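Does the "Quiet Hour" Help Anyone Study?
Final project report, submitted June 19, 2018
Natnael Araya, Ekkachai Suwannarat and Ayuba Baidoo
Advisor: Charoen Duangkaew

1. Why we picked this

In April the college put up posters saying that the evening quiet hour in the Lukoševičius building had "improved student focus." None of the posters said how that was measured. We asked at the front desk and were given a one-page handout with the same sentence on it. Our project was an attempt to check the claim with the little time and equipment we had.

2. What we did

We borrowed a sound meter made by Clelby and left it on a shelf in the second-floor study area for eight evenings. We also sent a short survey to everyone on the building mailing list, 2617 addresses in all. We got 587 replies. That sounds like a lot until you remember that people who hate noise are more likely to answer a survey on noise. We would not bet much on those replies standing for the whole building. 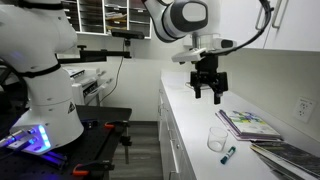 The survey asked how often people came in the evening, whether they had noticed the quiet hour, and whether they got more done during it. Ekkachai wanted a fourth question on grades. We dropped it, as self-reported grades are close to useless and we had no way to check them.

3. What we found

The quiet hour was quieter than the hour before it, by about 2 decibels on average. Most people would struggle to hear a difference that small. On one of the evenings the quiet hour was the louder of the two — a group was moving chairs next door.

Most of the people who replied said they got more done. But many of the same people also said they had never noticed the quiet hour. We don't see how both answers can be taken at face value, and we suspect our wording pushed people toward a yes.

4. Problems

The meter was in one spot only. We had no readings from before the rule began, so a real before-and-after comparison was impossible. Sakda Kaewsai, who read our draft, pointed out that the building empties out at night anyway, and a drop in noise might come from that alone. We agree. It should have been in our plan from the start.

5. What we would tell the college

Keep the quiet hour if people like it, but take the sentence off the posters until there are numbers behind it. Our own numbers are too thin to say the rule fails, and we don't claim that. The raw readings and the survey wording are in the appendix.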